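How to oil a wooden floor in a small bedroom

I did this work in our flat in Gostel last February, in a room of 17 square meters. It was my second floor, so I made fewer mistakes than with the first. The method is for solid wood that was oiled before. If your floor has lacquer on it, you must sand first, and this page will not help you much.

What you need: hard wax oil (I used the one from Kuhlmann, clear, matt), a short-hair roller, a white pad, cotton cloths, a vacuum cleaner with soft brush, wood soap.

Step 1. Take out everything you can carry. Wash the floor with wood soap and little water, always along the boards. Let it dry over night.
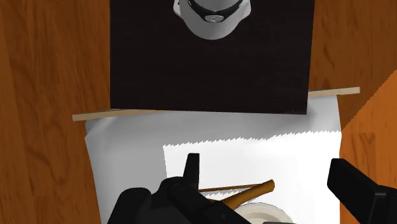
Wood grain in reddish and orange-brown tones, seen from above.

Step 2. Look at the color in daylight. Clear oil makes the wood darker and warmer. Reddish tones become stronger, so please try first in a corner behind the door and wait one day. I did not wait on my first floor and I was sorry.

Step 3. The bed. Ours was too wide for the door, so I did the floor in two halves. Push the bed to one wall, oil the free half, wait until it is hard, then change sides. Put felt under the legs before you push. The cheap felt from the Wundico store in Wukgate was good enough.

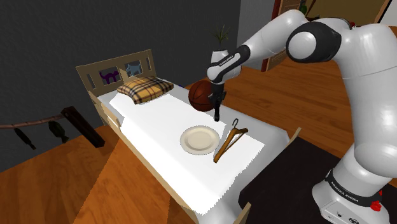
A single bed with a light wooden frame.

Step 4. Put on the oil very thin. Start at the window and go to the door. After 15 minutes rub it in with the white pad, then take away all the rest with a cloth. If it still shines wet, there is too much.

Step 5. Second coat on the next day, the same way but with half of the oil.

Attention with the cloths! Oily cloths can start to burn by themselves. Lay them flat outside to dry, or keep them under water in a metal can with a lid.

Keep the window open and do not sleep in the room for two nights. Carpets only after ten days.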